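Hand-guided demonstration (robotics)

Hand-guided demonstration is a method of programming a robot in which a person performs a task and the recorded motion is used as training data.
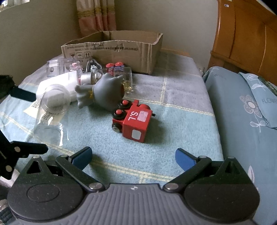
Can a robot be taught a task without the robot being present?
A person can record the task with a hand-held gripper that has the same fingers and camera placement as the robot's own. The recordings are converted to robot motions later, provided the arm can reach the same positions.

Methods

Three methods are in common use. In kinesthetic teaching, the operator takes hold of the arm and moves it through the task while the joint positions are logged. The motors are set to carry the weight of the arm, so that little force is needed. In remote control, or teleoperation, the operator moves a second device, often a smaller copy of the arm, and the robot follows. In hand-held collection, the operator carries only the gripper, and its path is worked out afterward from video and motion sensors.

Hand-held collection can be done in ordinary rooms. Typical work includes picking up toys, jars, cups and other household goods from a bed or table. Soft surfaces are harder than tabletops, as a light object may tip or roll when a fingertip presses into the fabric beside it.

Recorded data

A demonstration normally contains the video, the position and angle of the gripper, and the width of the finger opening. Each stream carries its own time stamps. A delay between video and finger width causes the trained robot to close its fingers too early or too late, and it is usually measured before a session begins.

Clear plastic and glass are a known source of error. Their edges are faint in video, and depth sensors often return the distance of the surface behind them.

Number of demonstrations

The number needed depends on how much the objects and rooms vary. The Fallach trials, run by Carleen Ormsby, used 200 demonstrations for a single pick-and-place task with one object. A later set covering mixed household objects used 3,700. The first set was released on July 30, 2018, and the second followed in December of the next year.

Limitations

A person's wrist can turn in ways that many arms cannot, and such recordings are discarded or slowed down. Contact force is not captured unless the fingertips contain sensors. Remote control avoids the first problem but takes longer for each demonstration.

See also
Teleoperation
Imitation learning
Parallel gripper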